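Print this message | E-mail this message
Shares: 3

Re: [marar-users] Planner stalls on shelf picks
December 5, 2020

Hi Gerardo, and hello to everyone else,

Thanks so much for writing this up so carefully, it saved me a whole evening!

> Gerardo Messina wrote:
> With the shelf added as a collision object, Marar
> uses up all 1000 samples and gives me no path. Take
> the shelf away and it plans right off. Is it a bug?

I don't think so, though I do see why you'd wonder (I lost most of August to something similar). My guess is that your padding closes off the goal pose, so the fingers count as touching the shelf before the search even starts. Try turning the padding down for the gripper links only, and leave the arm links alone.

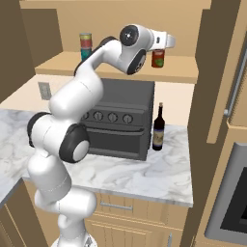 I'd also put in a pre-grasp pose a little way back from the can and plan to that first, then do the last stretch as a straight line with collision checks between the fingers and the can switched off. After that you can probably drop to 500 samples. Do send me your config if it still stalls, I'm always glad to look!

Warmly,
Elfriede Kettler

2 comments

Volkan Baysal: Same trouble here, and the padding fixed it.

Arturo Rinaldi: Does the per-link setting work in Pludorell too?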